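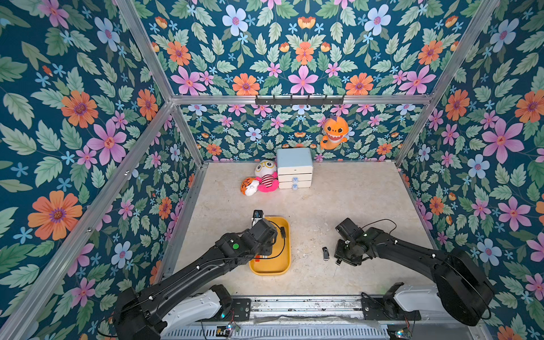
Storage notes: cables and small items in the play corner

Loose cables are the most common complaint in the Florngate room survey of September. The method below applies to any lead up to 2 meters.

Coil the cable in loops of equal size, following its natural twist. Do not wrap it tightly around the hand - this strains the wire near the plug. Lay the coil flat in a shallow tray with rounded corners. A bright tray, such as yellow, shows up well against a pale floor. Small items can share the tray if they stay clear of the coil.

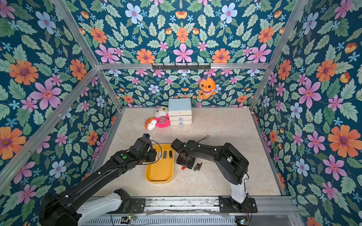

A low three-drawer cabinet should stand with its back to the wall and its drawer fronts clear. Plush toys kept on the floor go to one side of it, where they do not block the knobs. A hook rack is suited to light toys with a sewn loop. Check each loop every 90 days and restitch if the thread has pulled.

Patterned wallpaper marks easily behind hanging items. Wipe with a dry cloth only.

The revised Danddale storage sheet replaces the one dated 03/03/2022.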